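Database Operations Administrator (permanent, full time)
Grakska Managed Data Services, Fokville office
Reference: 172
Published: 2024-11-14

Grakska invites applications for the post of Database Operations Administrator. The post sits within the Hosted Databases section, which runs relational database servers on behalf of public bodies and private firms. The section currently looks after 70 production servers, most of them hosted on the Brernari platform, together with their replicas and test copies.

The successful applicant will report to the Head of Hosted Databases, Chaltu Alemayehu, and will join a team of 4 administrators. Work is divided by customer group, and each administrator is the first point of contact for the customers in their group.

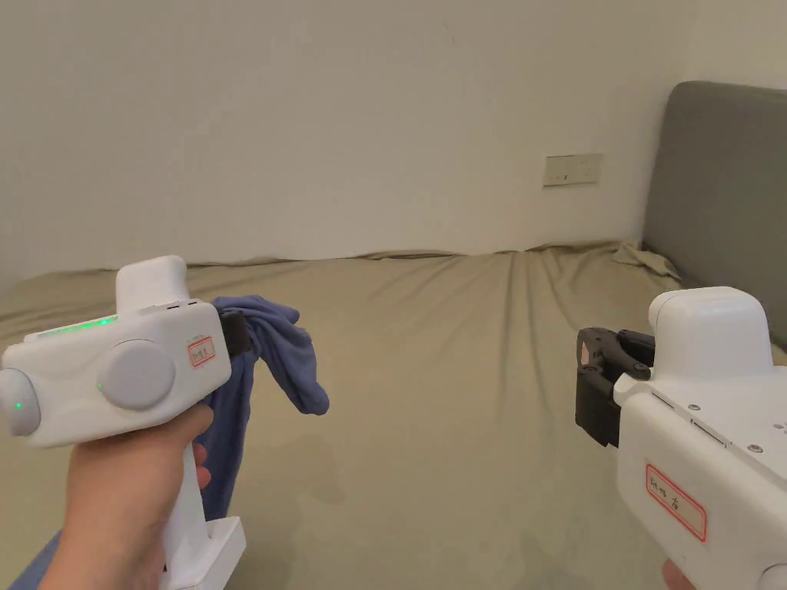
White handheld grippers over a bed with a khaki-green fitted sheet.

Main duties

The post holder will install, configure and upgrade database servers in line with the section's written procedures. They will create and remove accounts, review privileges at set intervals and keep a record of every change made to a production system. They will check that nightly backups have finished, carry out test restores and report any failure to the customer on the same working day.

The post also involves a fair amount of tuning. Customers send in slow queries, and the administrator is expected to read the execution plan, suggest a change to the index or the statement, and explain the suggestion in plain terms. Where a change of schema is needed, it is agreed with the customer's own developers before any work begins.

During the coming year the section will move its older servers to Tilahun, our in-house tool for scheduling and replication. The post holder will take part in this work and will be given training in the tool during the first month of employment.

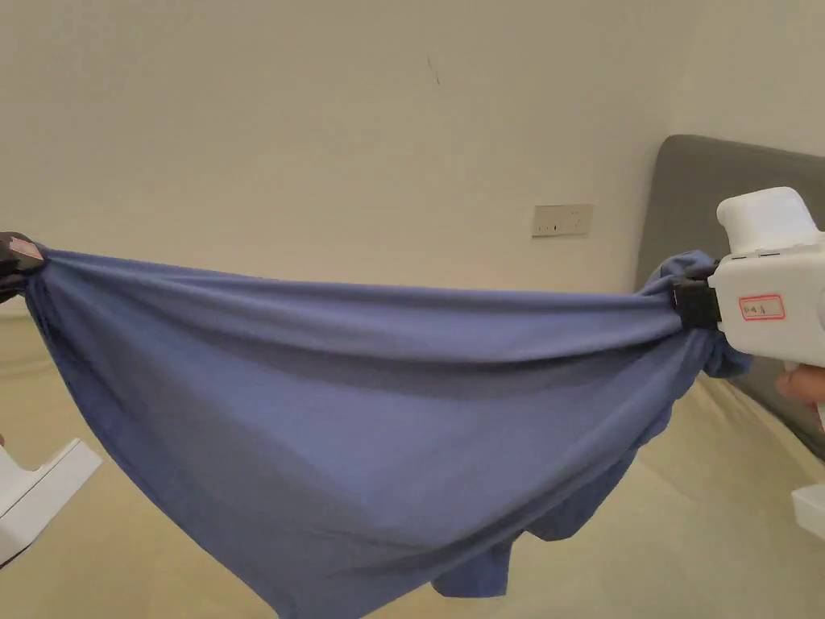 On-call duty is shared among the whole team. Each administrator is on call for one week in turn and receives a fixed allowance for that week, with time off in lieu for any call lasting more than 2 hours. New staff do not join the rota until they have completed their probation.

Essential requirements

Applicants must have worked with at least one major relational database system in a live setting. They must be able to write and read SQL with confidence, and must have a sound grasp of backup, recovery and replication. Experience of the Linux command line is required. Good written English is also required - a large part of the work consists of change notes and letters to customers.

Desirable

Knowledge of a scripting language, experience of encrypted connections and certificate renewal, and previous work in a shared service are all welcome. A degree is not required.

Terms

The post is based in Fokville. Staff may work from home for up to 2 days a week once probation has been passed. Part-time applications will be considered, provided that the on-call rota can be kept.

How to apply

Please send a CV and a covering letter of no more than 2 pages to the Recruitment Office at Grakska, quoting the reference number given at the head of this notice. Applications close at noon on the last working day of November. Applicants invited to interview will be asked to complete a short practical exercise on a test server - no preparation is needed. Questions regarding the duties of the post may be addressed to Chaltu Alemayehu through the Recruitment Office.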